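In Defence of the Slow Chapter

August 20, 2025

I have just finished a romance in which the couple met, quarrelled, inherited a lighthouse and got engaged within 70 pages. I had to go and lie down.

Somebody has decided that readers can't be trusted with a quiet afternoon. Every blurb now promises me a heart that won't stop racing, which at my age is a matter for the surgery. I blame the sample chapter. If a book has to be sold on its first few pages, then the kiss, the secret baby and the wicked cousin all get shoved up to the front, and the author spends the next 200 pages tidying up after them.

Compare Skodholm, the saga I read over a wet fortnight in February. The hero doesn't take his gloves off until page 154. When he does, I had to put the kettle on. Its sequel, Moltow, has an entire chapter about mending a gate, and I'd swap it for any ballroom in print.

My e-reader says I have 3,281 titles waiting, so I ought to be grateful for anything brisk. I'm not. Give me two sensible people failing to mention their feelings over a tray of seedlings, and let them fail for a good long while. The engagement can wait. They generally have a whole trilogy.

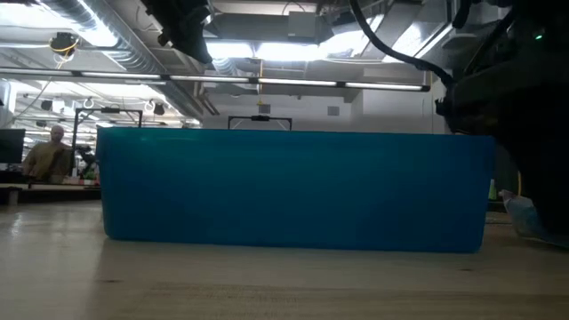
A blue plastic bin on a wooden tabletop.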